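10 May 2022 -- marketplace fees, payout test, notes to self

Picked up the payout comparison again. Goal is one number per platform: what lands in the bank from a fixed-price job after commission, withdrawal fee and currency conversion. Last pass in October only covered commission, so the old table is no good for anything except the column headings.

**Setup**

Test order is a copyediting gig priced at $888, paid in one milestone. Same brief, same delivery file, same buyer account type on each site. Three platforms this time: Clarnatus, Iltine, Manov. Abreu dropped for now. Their seller verification has been pending since the second upload and the ticket has no reply.

**Clarnatus**

Flat 20% commission, taken at release. $888.00 in, $710.40 to balance. The fee shows on the order page but is missing from the CSV export, where the gross and net columns hold the same figure. Do not use the export for the table. Read the order page and type it in.

Withdrawal not started yet. Balance sits in "clearing" and the countdown is only visible in the mobile view.
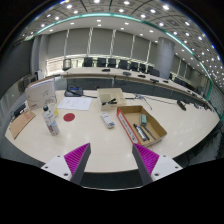
*Open cardboard box on the table.*

**Iltine**

Commission is tiered by lifetime billing with the same client, so a first order always gets the worst rate. That makes one test order a poor sample. Need a second and third order with the same buyer account before the tier change shows up. Nermin Akyol has the buyer login; asked her to leave the saved card alone until the repeats are done.

Also: Iltine rounds the fee up to the next cent per milestone. Irrelevant for one milestone, but it will matter if we split the job. Log milestone count as its own column.

**Manov**

Lower commission, but connects are paid for by the seller up front. Three proposals sent before one was accepted. I am charging all of them against the order. Nermin would count only the winning one. Both versions go in the sheet, labeled, until we settle it.

Conversion spread is the open problem. Manov quotes a rate at request and applies another at settlement. Screenshot both, with the clock visible.

**To do**

- retype Clarnatus fee from order page, delete imported row
- second Iltine order, same buyer, same price
- start both withdrawals on the same day so the mid-market reference matches
- chase Abreu ticket -- if no answer, leave the row blank and say why in the footnote
- rename column F, "net" currently means two things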